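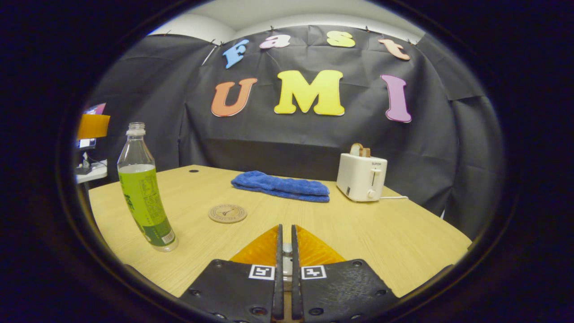
Foam letters

Foam letters are soft, lightweight shapes of the alphabet, used in homes, classrooms and shop displays. They are among the most forgiving lettering materials ever made, easy to cut, easy to color and gentle on small hands, and they have gathered a devoted following of teachers, parents and sign makers.

Materials

Most foam letters are cut from EVA, a springy plastic foam that holds bright color well. Thin sheets can be cut with ordinary scissors, while thicker ones need a sharp blade or a press with a shaped die. Polystyrene is common for large display letters. It is stiff and wonderfully light, but it crumbles if cut carelessly, so many makers prefer a heated wire, which glides through and leaves a smooth edge.

Letter styles

Rounded, chunky shapes work best. Thin strokes bend or tear, and sharp inside corners are where most splits begin. The capital M and W take up the most room in a set, and a plain capital I takes up very little, a headache for anyone trying to space a word evenly! Sign makers usually trust the eye over the ruler here, moving the letters until the gaps look equal.

Uses

In the bath, wet EVA letters cling happily to tile, held by a thin film of water. In classrooms they let children feel the shape of a letter as they learn its sound. The teacher Soledad Castellanos kept a set of 86 at her school in Rarngate, with extra vowels, and wrote warmly of the strange and marvelous words her pupils built with them each September.

Care

Foam letters fade in strong sunlight and dent under heavy books. Mild soap and cool water will clean EVA, and bath sets should be squeezed out and dried flat. Small letters are a choking risk for very young children, who also love to bite them.

See also: Alphabet blocks, Craft foam, Refrigerator magnets, Signwriting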